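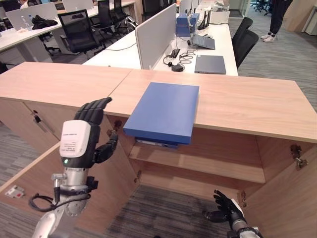 4.2 Grasp planning for overhanging objects
The planner treats a file box on a flat top as a separate case from a box on a shelf. A box lying flat gives the fingers nothing to get under, so a top grasp has to rely on side pressure alone. In Figure 4 the front end of the blue box projects past the cabinet edge, and the left hand is held upright beside it with the four fingers together and the thumb bent outwards. We call this the overhang case. The perception module fits a plane to the cabinet top, finds its front edge, and passes on the part of the box that lies beyond it. Only this part is searched for thumb contacts. Open doors are added to the collision model as thin slabs turned about their hinges, and both forearms are checked against them at every step of the path.

Figure 4. Left hand beside the overhanging file box, with the cabinet doors open and the right hand in front of the compartment.

The search returns up to 21 candidate grasps, which are ranked by clearance from the cabinet edge. The best 5 go to the arm controller, and the first with a valid path is used. Seams in the top caused trouble in early versions, as the edge finder sometimes took them for the front edge. We now reject any line that has surface points at the same height on both sides. The change was made in the Nerkunton planning library by Kumsa and Hjaltested, and the same settings are used in Section 5.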